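Open Day at Fostedero – Your Questions
Last updated 10 Nov 2019

Do I need to book?
Yes, please. The September open day brought in 122 people and the hallway got very cozy, so we now hand out timed slots. Each slot lasts 2 hours, and you can stay in the cafe as long as you like afterward.

What will I get to see?
Manipulation, mostly, and it's so much fun up close! The Ellska table is all about household things: drawers, lids, cups, the stuff your hands do while you're thinking about lunch. Next door, Rey sorts parcels for the Jirport project (louder, faster, very popular with grandparents).

Can I try the hand-held gripper?
Please do! You squeeze, the two fingers close, and you find out how much you normally rely on touch. The drawer task is the one people line up for – small knobs, slippery plastic, and plenty of ways to come at it. 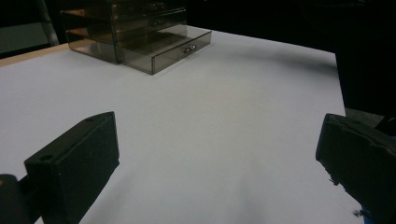 The drawer task from the gripper's side, with the bottom drawer pulled out.

Is it hard?
Harder than it looks, and that's the best part. Most visitors want a second go right away. Vasanthi Seneviratne runs the table and has a whole bag of tips about wrist angle, so ask her!

Can children take part?
Anyone tall enough to reach the table comfortably can use the gripper. Under 12s need an adult with them.

May I take photos?
Sure, except in the Jirport room, where the parcels carry address labels.

Where do I go when I arrive?
Side entrance, up 3 steps, or use the ramp by the bike racks. If you get lost, call extension 2327 from the lobby phone and we'll come find you.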